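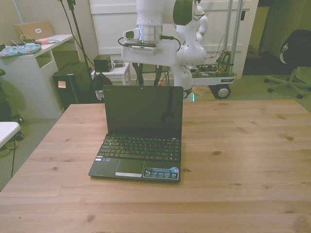
A laptop on a pine table.

Koivisto Farm Stays Opens Its Lakeside Paths to Guests and Neighbors

Koivisto Farm Stays is delighted to announce that its new walking trails will open in June, just as the meadows are coming into their best color. The two loops start at the old dairy gate and wander down through the birches to the water, and the longer one runs 5 miles, with plenty of benches for anyone who likes to stop and listen to the birds (we certainly do!).

"My grandparents walked this ground every evening after milking, and it makes me so happy to think of families doing the same," said owner Hertta Lindqvist. "Bring your boots, bring your dog on a leash, and stay as long as you like."

Guests in any of the 11 cottages may use the trails at all hours. Neighbors and day visitors are welcome from 9 a.m. until dusk, and parking is free beside the orchard. Trail manager Godfrey Obura will lead a gentle guided walk each morning through the summer, with coffee and cardamom buns afterward in the barn.

Cottage bookings for summer and early fall are open now through the farm office.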